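How a Delivery Robot Gets Across Town

Published September 5, 2022

If you order a library book or a loaf of bread in the town of Lallach, it may come to you in a robot. The robot is called the Pundura. It is a low machine on wheels with a box for carrying things, and it moves along sidewalks and through squares without a driver.

The service is run by a company named Pusisport. People pay for each delivery, and shops pay a fee every month. This page explains how the robot does its job.

What is a delivery robot?

A robot is a machine that can sense what is near it, make choices and then move. A remote control car is different, because a person makes all the choices for it. The Pundura makes most of its own choices. A person in an office can step in when it gets stuck.

The robot has a motor for its wheels, a battery, a small computer and a lid that locks. It also has a tall, thin pole with a flag on top. The robot is not very high, and a person walking or riding a bike might miss it. The flag helps them notice it sooner.

How does it see?

The Pundura has cameras. A camera gives the computer a picture made of tiny dots of color. You look at a picture and know right away that you are seeing a tree. The computer has to work it out. It has been shown a very large number of pictures with the answers already marked: this is a curb, this is a tree, this is a person. After enough of these, it can make a good guess about a new picture.

The robot sorts what it sees into a few groups.

Ground it can drive on. Paving, asphalt and short ramps are in this group.

Ground it should stay off. Grass, mud and flower beds are in this group, and so are steps.

Things that stay put. Walls, trees, benches and lampposts do not move, so the robot only has to steer past them.

Things that might move. People, dogs, bicycles and cars belong here. A parked bicycle goes in this group too, because someone could come and ride it away. The robot keeps extra space around everything in this group.

Shadows are a problem

Shadows are hard for robots. On a sunny day a dark shadow on the ground can look like a hole or a black box. The robot has a shadow of its own, and when the sun is behind it, that shadow lies on the ground in front. An early version of the Pundura kept stopping for its own shadow. The engineers had to show the computer many pictures of shadows before it learned to roll over them.

Very bright light is hard as well. When sunshine hits a white building, the wall can look washed out to a camera, the way a page looks too bright if you read outdoors at noon.

How does it know where it is?

The robot carries a map. Before the service opened, workers drove a test robot over every route and saved 2,387 pictures of the town. The Pundura compares what its cameras see with what is on the map. Corners of buildings, curbs and painted lines are all useful, because they are in the same place each day.

It listens for signals from satellites too. These tell it which street it is on, but they can be wrong by several steps – enough to put a robot on the grass. That is why it needs the cameras as well.

Open squares are harder than you might expect. On a sidewalk there is an edge on each side to follow. In the middle of a big square, the edges are far away. The Pundura looks for lines in the paving and for the shapes of buildings in the distance.

What happens on a delivery?

1. You choose what you want and where it should go.
2. A worker at the shop puts it in the box and closes the lid.
3. The robot picks a route and sets off at walking speed.
4. When it arrives, you get a code on your phone or a grown-up's phone. Type it in and the lid opens.
5. The robot goes back to its charging station on Yammine Street.

Is it good at the job?

Mostly, yes. The robots made 1,476 deliveries in their first season. On 49 of those trips a person had to help from the office, usually because something was blocking the way. The robots are slow, though. If you live far from the shops, a bicycle would be faster. They do not run in heavy snow, so there will be fewer trips from November on.

If you meet one

You can walk past it as you would walk past anybody. Give it room to turn. Please do not sit on the lid or stand in front of it for fun, as it will wait there until you move. 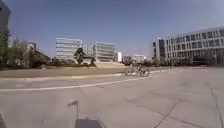
The robot's shadow, with its pole and flag, on the paving of an open plaza. A bicycle stands farther ahead, by the curb.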